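Notice to Guests of the Clamon Dining Room

The management of the Clamon Dining Room welcomes its guests to the winter season and asks that the following be read before they are seated. It replaces the notice issued in March, which several guests took home.

1. Reservations

The dining room seats 50. Reservations are accepted by letter or by telephone and are held until the soup has been served. A guest who arrives after the soup will be given the bread course at the side counter and may join the main room when the second bell is rung. The management regrets that it cannot ring the second bell early, including for guests who have traveled from Drada by the evening boat.

2. The Menu

The kitchen serves one menu, and it is the menu of the house of Sârbu, which stood on this site before the river was moved. It consists of sour soup, bread, river fish in vine leaves, a dish of beans and smoked plum, and a walnut cake. The recipes were found in a ledger of 528 pages, of which 22 concern food. The remainder are a record of who sat beside whom, and the management follows those pages with equal care.

Guests may therefore be asked to change places during the meal. A guest who is moved should take along the napkin and leave the glass.

3. The Beans

The management has received letters concerning the beans. They are prepared as written. The ledger calls for them to be stirred until the cook has remembered something, and on some evenings this takes longer than on others. On one Wednesday in the fall they did not leave the kitchen until ten minutes to midnight. Guests who waited have written to say that they tasted of a particular house, a different house in each letter, and that they would like the dish removed or else served again. Both requests have been entered in the book.

4. The Table by the Window

The table by the window is laid every evening for four and is not available. Guests sometimes report that the bread there has been broken. The kitchen replaces it. Guests are asked not to sit down in order to see what happens — a gentleman did so last season, ate very well by his own account, and has since been unable to find the restaurant. He telephones from the corner of the street. A member of the staff goes out with a lantern each time, and they have not yet met.

5. Deliveries

Fish and vegetables are received from the Midulico market before dawn. Suppliers should leave their goods on the long table inside the rear door and should not answer if thanked from the pantry. Empty crates are returned on the following delivery. 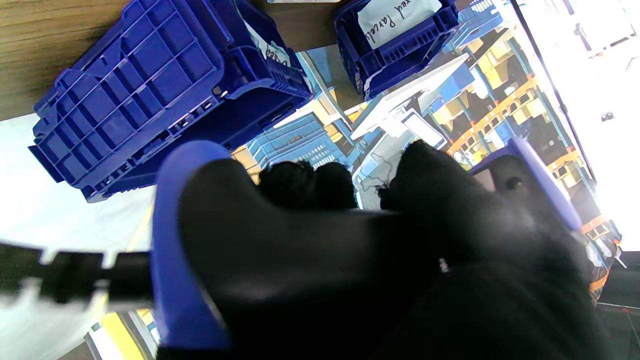

6. Payment and Departure

The price of the dinner is 1,069, as it was in the ledger. The ledger does not name the currency. The management has accepted coins, a winter coat, and on one occasion a song that the cook had been trying to recall since childhood. The beans were early that evening.

Guests are asked to leave by the door through which they entered. Those who find that the street outside runs the wrong way should return to the front desk, where coffee will be provided without charge until it has been corrected.

Coats left overnight will be hung at the table by the window. They may be claimed the next day, after the plates have been cleared.

The Management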